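Bench 2 notebook, Jaltatwood
21 Sep 2026
Pair: right gripper (Pernell) and left gripper (Bataineh)

Best day on the pair in ages. The right gripper has been letting long handles twist under load since last week, and I finally have a cause I believe in. Writing it down while my hands still smell of isopropyl.

Stripped the right one first. Four screws on the back shell, then the finger carriage slides out toward you (keep a thumb on the spring, it wants to be under the cupboard). The pads looked fine, which had fooled me twice already. With the carriage out you can wiggle the right finger on its rail by hand, and there it was: a tiny rocking motion, easy to feel and nearly impossible to see. The grub screw had backed off. Cleaned the thread, a dot of the blue threadlocker, nipped it up, wiped the rail and put one drop of the light oil on it. Lovely smooth travel after that, both fingers meeting square all the way along!

Pads next. Wiped both with isopropyl on a lint-free cloth and left them to dry with the jaws open. No need for new ones yet, so the spares from Stovico stay in the drawer. The part number on the bag is 1942, in case anyone goes looking.

Then the vanity for a handle check. I like the long-handled brush for this job because the head is so far from the jaws that any twist shows up at the far end, much bigger than it is at the pads. Hold it over the basin, tilt, watch the head, tilt back.

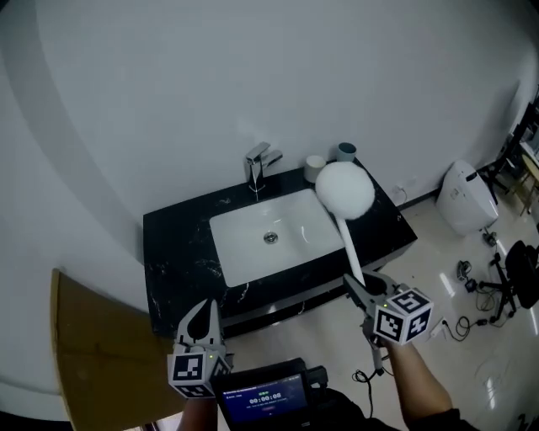
Rima Issa reckons I should be checking the marker cube every time the shell comes off, never mind how good the jaws feel. Her point is that a cube can sit a hair proud on its seat and still look perfect, and then the tracking gives you a clean-looking path with a steady tilt in it, which you will blame on the jaws. She'd like the cube reseated and the offset rerun before any log from today gets kept.

Fair, and I'd skipped it. Took the right cube off, found a crumb of old adhesive in one corner of the seat, scraped it out with a plastic spudger (no metal near the printed faces, please) and pressed the cube home until it clicked. Reran the offset. Residual came down from 73 to 22 on the tracker's own scale, and I did a small dance at the bench. The left cube was seated properly already, so I left it alone and only wiped its faces.

Cable on the right gripper: strain relief is tired. It holds, but the sleeve has gone soft where it enters the base. Added to the order list. Until the new one arrives, don't carry the gripper by its cable, and don't let the cable hang on a cupboard handle while you work. 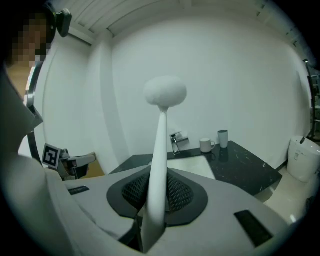

Camera view was the last thing on the sheet. I'd been worried that refitting the shell would leave the lens looking slightly off the jaw line, which would spoil the handle check for whoever reads the footage later. The lens seat has one locating pin and it's easy to miss it by half a turn, so go slowly there and feel for the stop. With the brush in the jaws the handle comes straight up through the mount and the fluffy head lands near the middle of the view, exactly where I want it, and the marker on the other gripper stays in sight off to the left. Very happy with that. I've set the exposure limit to 70 and will leave it there, as white on white is a hard test and the edge of the head is still readable.

Settings saved under the bench 2 profile. The old profile is still there with "pre-rail" on the end of its name, please don't load it by accident.

Still to do:
Left gripper grub screw. It feels tight, but it's the same age as the right one, so open it up and put threadlocker on it too.
Order strain relief, two of them.
Repeat the handle check tomorrow morning with the unit cold.
Print a fresh copy of the offset steps for the drawer, the current one has oil all over page two.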